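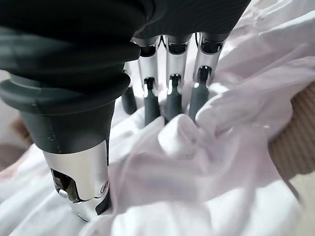
Washing Day Tips for Robot People
Haslam Workshop Notes, September 2018

I've spent most of the summer on the software side of getting a two-handed robot to pick clothes up off a bed and put them in a basket (and take them out again, which is a whole other headache). People keep writing in to ask how I stop it grabbing the bedding, so I've put my tips in one place. Most of them will work on whatever arm you've got. You'll need a depth camera, a planner you're allowed to poke about in, and a good deal of patience with white cotton!

Start with the boring sheet

Make the bed before you do anything else, and make it properly. Save one clear view of it with nothing on top, then have your perception code look for what's changed. I used to hunt for "clothes" by colour and it was hopeless the minute a white T-shirt landed on a white duvet. Comparing heights works far better. I ask Grinex for any lump standing 16 millimetres proud of the saved surface and ignore the rest. Smooth the wrinkles out by hand if you can be bothered. I usually can't, so I've a little filter that throws away anything long and thin.

Aim for the ridge

Cloth has no handle, so give your grasp picker something to like. Mine scores every raised fold and goes for the one with the most room either side, thumb on one flank and fingers on the other. Let the fingertips go down into the fabric a touch further than feels sensible – a shallow pinch picks up one layer and leaves the rest of the shirt where it was. Put a limit on the downward push though, and put it in the low-level controller where a planning mistake can't override it. I learnt that one with a mattress, and I was glad it was a mattress.
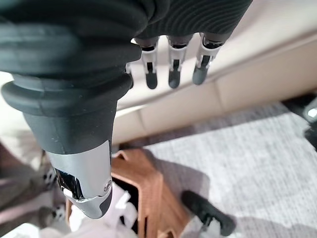
The basket wants its own bit of map. I gave mine a plain box shape to begin with and the hand kept planning a path straight through the rim, so now I model the walls separately and leave the opening free. If the sides slope, slope them in the model too. It takes ten minutes and you'll get it all back the first afternoon.

Don't trust the depth reading inside a basket either. Dark gaps come back as holes that go down for ever, and bright white cotton comes back as nothing at all. I fill the missing patches with the height of whatever's next to them, then approach slowly and let contact tell the hand when to stop. Turning down the camera exposure helps with the whites. Do that before you start rewriting code – I did it the other way round and lost a weekend.

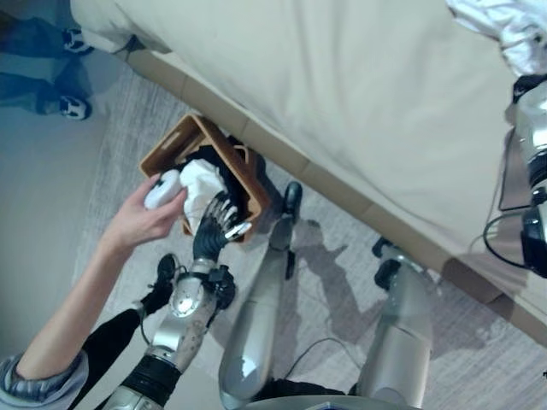
Reading time: 4 minutes

Sharing the basket with a person

Sooner or later somebody reaches in at the same time as the robot. Plan for it on day one. I keep a soft zone around any arm or hand the head camera finds, and inside it the robot drops to a crawl and gives way. A flat-out stop sounds safer but in my early runs it meant the robot froze with a sock in its fist, forgot its plan, and had to be restarted. Pausing with the plan held in memory is much kinder to everybody's temper. Keep your proper emergency stop as well, on its own circuit, within arm's reach.

Feet count too! If your robot has legs, include them in the self-collision check, and add any trailing cables as fat tubes. I set mine at 30 millimetres, far thicker than the real thing, and I've not regretted it.

Mixed colours are handy for testing. A white item on top of black ones is a lovely easy case, so use it to check your code runs, then swap them about before you believe any of your results.

Two hands, two jobs

I run each arm as its own little task list, with Clomerero sitting over the top to decide who waits. One hand looks after the basket while the other goes for whatever's on the bed.

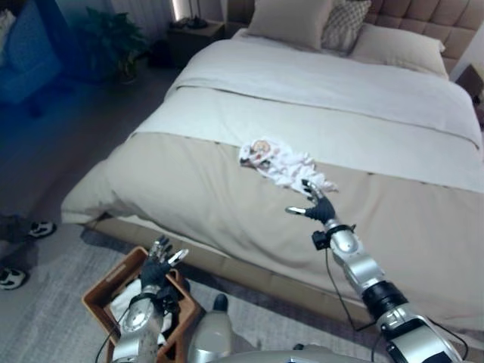

Have the planner book the space between the arms as well as the space at each end, or they'll meet in the middle over the torso. Bookings should run out by themselves too. Mine used to hang about for ever, and one stale booking kept the right arm waiting through an entire lunch.

Printed patterns can fool a grasp picker that looks at edges. A graphic on a shirt or a checked pillow will both look like lovely folds to it, so check every edge against the depth before you let a finger move. Mark the pillows as off limits while you're there.

Last bits

Log everything with one clock. Name your runs by what went wrong as well as by number; I can find "run 117 ate the duvet" in seconds. Condia's viewer plays both wrist cameras side by side with the plan drawn on top, and I have it open all day. And when you change the grip force, change only the grip force. I'm on run 136 now and still can't tell you which of two tweaks fixed run 117.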